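Do you really need to wash new bedding before you use it? And six other laundry rules we put to the test

Every packet of sheets comes with advice, and so does every aunt. Some of it is sound. A fair bit of it seems to have been written by people who sell fabric softener. We went through the rules we hear most often and tried to work out which ones earn their keep.

Wash new bedding before first use
Yes, grudgingly. New cotton is often treated with a finish that makes it look crisp in the shop and feel like cardboard on the bed. One wash at 40 shifts most of it. Three washes, as one packet of ours insisted, is a waste of a Sunday.

Add vinegar to set the colour
No. Modern dyes are fixed at the mill or they aren't fixed at all, and a cup of malt vinegar won't change the matter. We tried it on a cheap red pillowcase and got a pink flannel and a kitchen that smelt of chips.

Salt does the same job
See vinegar, without the smell.

Use less powder than the box says
Usually right. The line on the scoop tends to assume hard water and a filthy load. If your towels have gone stiff, cut the dose by a third and run one wash with no powder at all. The Garnell liquid we use at home is just as bad for this — the cap holds far more than a normal load needs.

Dry everything in the sun
Half right. Sun is kind to white sheets and hard on anything printed. A good August will fade a patterned duvet cover in a few weeks if it always hangs the same way out. Turn it inside out, or peg it in the shade and put up with the wait.

Tennis balls in the dryer
They do help with pillows and duvets, which otherwise come out in lumps. For sheets they do nothing except make a racket.

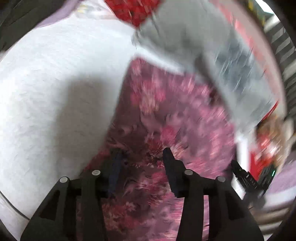

Words: Setiawan
Household tips, Sat 20 January

Iron florals on the wrong side
Worth doing, though for dull reasons. A hot iron can leave a shine on printed fabric, and if it's going to mark anything it may as well be the side against the duvet. Whether you should be ironing bedding in the first place is another question. We stopped, and guests have yet to complain.

Fold the set inside its own pillowcase
This one we expected to hate. It takes a minute longer on washing day, but the set stays together and you don't have to unfold the whole cupboard to find a double fitted sheet. Leave the pillowcase open at the end so air can get in, and make sure everything is bone dry first — damp cotton in a closed cupboard smells of old tent by the weekend.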